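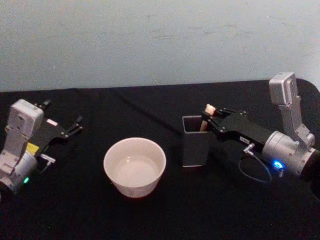 Home Projects Year 2 Handbook Log in

Spoon, Bowl, Holder: setting a small table
Design Studies, Favanton. Project report, final version (July)

What we wanted to know: where a spoon should live when the table is small. In the bowl, or in an upright holder next to it. Started from the lunch counter at Sangkhawat where the spoons are always in the bowls and people keep knocking them out with a sleeve.

Things used. White ceramic bowl, wide rim. A metal spoon. Dark gray square holder, like a pen cup, we called it Forar in our notes so the name stuck. Black cloth over the table so the pale bowl stands out. Cloth never got ironed, sorry, the creases show.

Part 1, spoon in bowl. Quick to set and takes no extra room. Problem is the handle. It goes up over the rim and whatever is behind it has to stay clear. Also the noise, metal on ceramic, teh room at Favanton is all hard walls so you hear every one. We tried lowering the spoon slowly, bowl end first, towards the back of the bowl. Much quieter than dropping it.
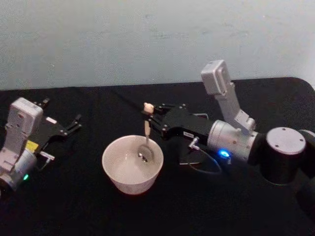 Fig. 1. Spoon in the white bowl, handle up over the rim.

Part 2, spoon in holder. Takes more space but the bowl is free for food straight away. Handle down or handle up? We asked 26 people at lunch. 11 said handle down, 2 didnt care, the rest wanted handle up because of clean hands. So handle up.

Distance matters more than we thought. Holder right against the bowl = knuckles hit the rim. Holder to the right and a bit further back works better for right handed people. Left handed we did not test enough, only on Sunday and only a few tries. 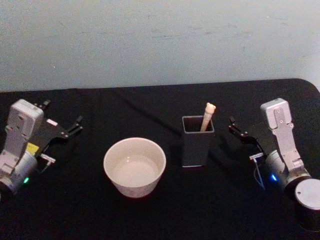
Fig. 2. Black cloth against the pale wall.

Problems: cloth slides. Holder from Ustik was light and tipped 7 times with the long spoon, we put a flat stone in the bottom and that fixed it mostly. Lighting changed after 4 pm and we lost an afternoon.

Next: same thing with chopsticks, and a lower holder. Also a placemat, to see if the sliding stops.

Related projects
Trays that stack badly
Quiet cutlery drawer
Sangkhawat lunch counter, line study
Cups without handles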